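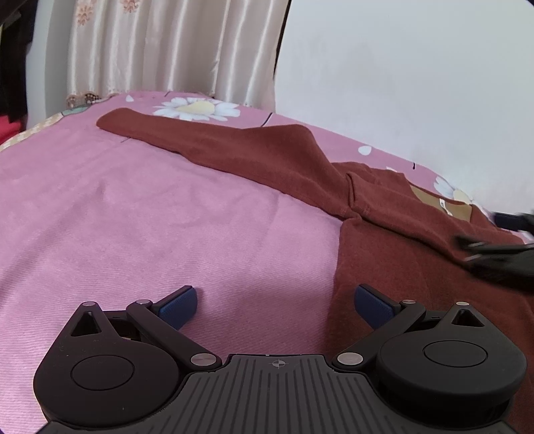
Seit Juli fahre ich jetzt mit der neuen Monatskarte von Murstead nach Skinell, und langsam habe ich mich mit dem Ding angefreundet. Am Anfang war ich ja stinksauer! Die alte Papierkarte kam in die Hülle und fertig, jetzt muss ich morgens am Automaten die Plastikkarte dranhalten und abends wieder, sonst bucht er mir die längste Strecke ab. Ist mir genau zweimal passiert, beide Male am Umstieg in Marinho, wo das Lesegerät hinter der Treppe hängt (wer denkt sich so was aus?).

Das Geld habe ich übrigens zurückbekommen. Deolinda Louro vom Kundenbüro hat mir am Telefon erklärt, wo man das im Konto meldet - unter "Fahrten", ganz unten, ziemlich gut versteckt. Drei Tage später war es da.

Ausgerechnet habe ich es auch mal: Mit Einzelfahrten wäre ich dieses Jahr bei ungefähr 800 Euro gelandet, mit der Karte waren es 416. Da kann ich schlecht weiter meckern.

Was mir noch fehlt, ist der Nachtbus nach Pamard. Der nimmt die Karte nämlich immer noch nicht, da zahlt man bar beim Fahrer, möglichst passend. Fährt den von euch jemand regelmäßig? Schreibt mir gern, ob sich da im neuen Jahr etwas tut!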